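4.3 Setting the rinse temperature and cycle length

The Norix 700 countertop dishwasher leaves the factory with the rinse stage set to Normal. Change the setting only when the door is closed and the Ready light is steady.

1. Press and hold Menu until the display shows SET.
2. Turn the dial to RINSE and press it once.
3. Select Low, Normal or High. Low is intended for plastic tableware and thin-walled cups.
4. Press Menu to save. The display returns to the clock.

Note: If no key is pressed for 2 minutes, the unit leaves the menu without saving.

The cycle length is adjusted automatically after a change of rinse setting. The new time appears when the next program is selected, and may differ from the table in Section 3 if the water supply is cold – this is normal and does not require service.
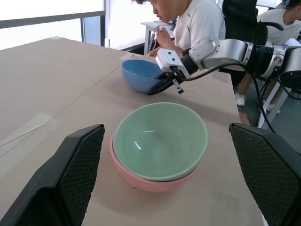
4.4 Loading the upper rack

Place bowls face down along the center rail, one per slot. Nested items are not cleaned on the inner surfaces. Tall cups go at the sides, where the rack is lower. Turn the spray arm by hand before closing the door; it must complete a full turn without touching any item.

CAUTION: Do not load items marked "hand wash only." Softened plastic can drop onto the heating element and damage it.

4.5 Error code 2411

Code 2411 indicates that the fill time was exceeded.

1. Switch the unit off at the wall.
2. Check that the supply valve is fully open and that the hose is not kinked.
3. Unscrew the inlet filter (part 2562) and rinse it under running water.
4. Refit the filter hand-tight. Do not use a wrench.
5. Restore power and run the Quick program empty.

If the code returns, contact a Skedden service center. Have the serial number ready – it is printed on the label inside the door.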